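Stevden Pour-Over Kettle: A Month In

I have been making coffee by hand since college, and for most of that time I boiled water in whatever was around. A saucepan, mostly. Then my sister-in-law Xiomara Nakamura let me use her gooseneck kettle over a long weekend, and I came home and ordered the Stevden the same night. I've had it since August and I love this thing!

The spout is the whole reason to buy it. It's thin, it curves down at the tip, and it gives you a stream you can steer. My old kettle dumped water in a glug and dug a crater in the grounds. With the Stevden I can go in slow circles from the center out, and the bed stays flat right to the end. My cups taste sweeter and I get a lot less of that papery bitterness at the bottom.

Heating is quick. A 700 ml fill (the max line) gets hot while I grind beans and rinse the filter, and I'm not a fast grinder. You set the temperature with one dial - no app, no menu, no beeping unless you want it. I use 200 degrees for medium roasts and go a little lower for the dark stuff my husband likes. The hold setting keeps it there for 60 minutes, so he can sleep in and still get his cup.

I do all my brewing straight into a mug these days. The cone I use is an old Danzer that fits most of the mugs we own, and it means one less thing to wash.
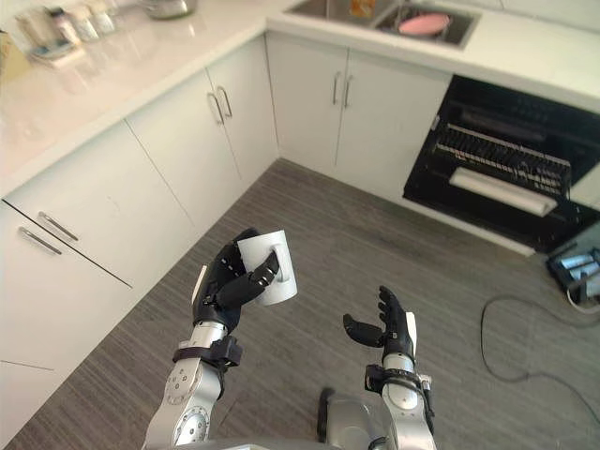 A white mug with a gray band around the middle.

My everyday recipe, in case anybody wants it: 21 grams of coffee, ground like coarse sand. Wet the grounds, wait until they stop puffing up, then pour in three rounds and let it drain between each. If it runs too fast, grind finer. Gifty Tsikata at my local roaster got me onto the three-round pour, and it made a bigger difference than any of the gear I've bought (please don't tell my husband).

A few gripes. The lid fits so tightly that I need two hands to get it off, and when the kettle is hot that's no fun. The handle is great for me but my brother, who has huge hands, says his knuckles sit too close to the body. And the cord is short! I had to move the toaster.

I also tried the Pudeo kettle at a friend's place. It's lighter and it looks gorgeous on the counter, but the flow comes on more suddenly when you tip it, and I kept overshooting. If you mainly make tea, I'd say get that one and enjoy the lighter weight. For pour-over I'd pick the Stevden again, and I'm already eyeing the smaller one for camping trips.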